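Osach dye shop, bench notebook
August 16, 2020

Madder, second bath, and some grumbling about water

Back at the madder after a week of pretending I was going to leave it alone. Ditte read over the last entry and wrote "more orange than you think" in the margin, and I am sorry to say that I took the skein out to the porch this morning and she is right. Under the shop lights it is a lovely warm brick. In daylight it is a carrot. A handsome carrot, and somebody will knit a very cheerful hat out of it, but it isn't the red we promised for the October blankets, and I would like to get this settled while the weather is still good enough to hang yarn outside.

So, what I did, in the order I did it, and apologies to whoever has to read my handwriting when this gets typed up.

Wool is the Clotiveck two-ply, the undyed cream, 296 grams of it dry on the kitchen scale. Scoured the night before with the plain soap, left to cool in its own pot, rinsed until the water stopped feeling slippery. I do like this yarn. It has a bit of grease left in it even when the mill swears it has been washed, and if you hurry the scour you get pale freckles near the ties, and then you spend the afternoon telling yourself they add character. I retied every skein with loose figure eights in cotton string before it went in. Last time I left the mill ties on and there was a white waist on each one, as if they'd been wearing belts.

Mordant was alum with a little cream of tartar, same recipe as on the inside cover. Brought it up slowly, held it just under a simmer for an hour, then turned it off and left the lid on overnight. Jocelyn asked on the phone whether the overnight part matters. I think it does, though I've never done a proper side by side, and I've written that down on the list of things to try when we have nothing better to do (ha). She also wanted to know if we could skip the tartar, and my feeling is that on this wool it keeps the hand softer, but with madder it may well be nudging us toward orange. Which is a nuisance, as I like soft yarn and I also like red. Worth a small sample without it. 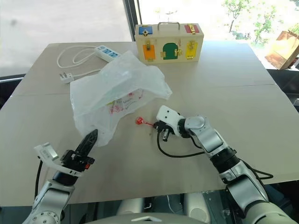
The root is from the Qureshi sack, chopped, the darker of the two lots. I soaked it in warm water and poured off the first soak, which came away the color of strong tea with a good deal of yellow in it. I kept the pour-off in a jar, and it will make a decent peach on something. Then fresh water, another soak, and by afternoon the bits had swelled up and gone soft and the liquid had that smell, somewhere between beets and a cellar. People either love it or they go and stand in the yard. I love it. My mother used to say it smelled like the underside of a rug, and she was not being kind, but she had a point.

Now the water. I've been blaming the root for the orange and I think I owe the root an apology. Our tap here in Vadivville is soft, softer than at the old place, and madder wants some lime in it. At the old shop we never thought about it because the kettle was crusted white from one end of the year to the other, and the reds just came. So today I stirred in a spoonful of powdered chalk, right at the start, before any heat. It fizzed a tiny bit, probably at whatever was left of the tartar, and the bath went from rusty to something much more like cherry as I stood there with the spoon. I may have said something out loud. It was a very good moment, and I'm sorry Ditte missed it, she having gone out to argue with the hose.

Heat was the other thing. I have been letting it creep up. The old advice is to keep your hand near the pot and your book shut, and I'd had my book open. Past a certain point the browns come out of the root and they don't go back in. This time I sat right there with the thermometer clipped on, nudging the flame, and kept it well under a simmer for 3 hours, turning the wool gently every so often with the smooth stick (the rough one snags, please can we put the rough one in the kindling). Then off, lid on, left to cool with the wool still in.

A note on stirring, for Jocelyn in particular, who asked for notes. Madder doesn't want much of it. Lift, turn, let it sink. If the chopped root is loose in the pot it gets into the skeins and you will be shaking out crumbs until you are old, so I tie mine up in a square of worn cotton sheet, loosely, with room for the bits to move. Squeeze the bundle now and again against the side of the pot. Wear gloves unless you want hands like mine at the family lunch.

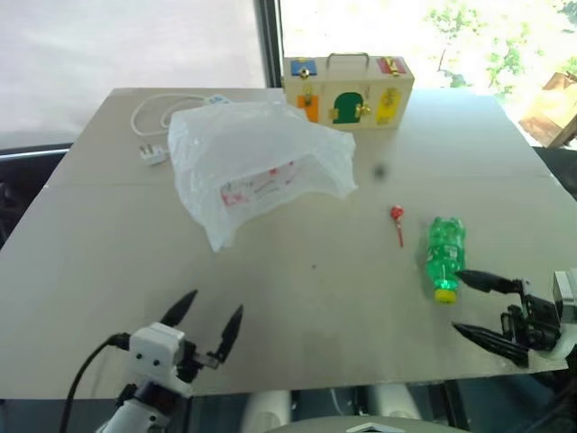

Resting the skeins damp before the rinse is a step I had dropped and have now gone back to. I let them drain over the sink until they quit dripping, and then I wrap them and leave them alone in the shade for a day, and I do believe the color goes deeper and evens itself out, especially at the ties. You don't need anything fancy for the wrapping. A thin white plastic bag like that crumpled one with the red printing on it is just right, thin enough that you can half see what's inside and soft enough to fold over the wool without pressing it flat. Turn it inside out if the printing worries you. I've never had ink come off on a skein, but I have also never left one in a hot car, and I don't mean to find out on blanket yarn. Leave the top open a little. Wool that is sealed up tight in August starts to smell like a gym bag, and then you have to wash it again, and you lose a bit of what you were waiting for.

After the rest, rinse in water close to the temperature of the wool, a drop of soap in the second rinse, roll in a towel, hang. The strongest thing I can say about rinsing is to go slowly and let the skein do the moving. I rinsed the little test skein ahead of the others out of pure impatience and it bled a fair bit, all loose color, then ran clear. I've pinned a snip of it on the facing page next to the carrot. Dry, on the porch, it is red. A slightly brownish, old-fashioned red, the red of a barn that has had a few winters on it, and I could look at it all day.

The exhaust bath is still good. I put in the 6 mini skeins left over from spring, already mordanted, and they are coming up a soft coral, very even. Ditte wants to dip a couple of them in the iron pot afterward. I said yes as long as she uses her own stick and her own gloves and keeps that pot over by the back door, as the least speck of iron in my madder will turn the whole business to plum. She knows this. She has known it longer than I have. I still say it every time, and she still lets me, and I suppose that is why we have managed to share a sink.

Things to do, or to ask about:

Test skein without tartar, same chalk, same root.

Same again with less chalk. I was heavy-handed and would like to know how little will do.

Lightfast strip. Half under card, half in the south window, to stay up there a good long while. The one from the old shop has been in the sun for more than 365 days and the madder has barely moved, while the brazilwood beside it has gone the color of a bandage.

Write to Qureshi and ask whether the darker lot is older root or just dried differently. I'd happily take the rest of it if there is any.

Jocelyn to say how much red she wants in the blanket border. If it is the wide border we need to dye it all in one go, and that means the big pot, and the big pot has a leak at the handle rivet that I've been ignoring since spring.

Peach jar is on the bottom shelf with a saucer over it. It isn't iced tea, please don't anybody drink it.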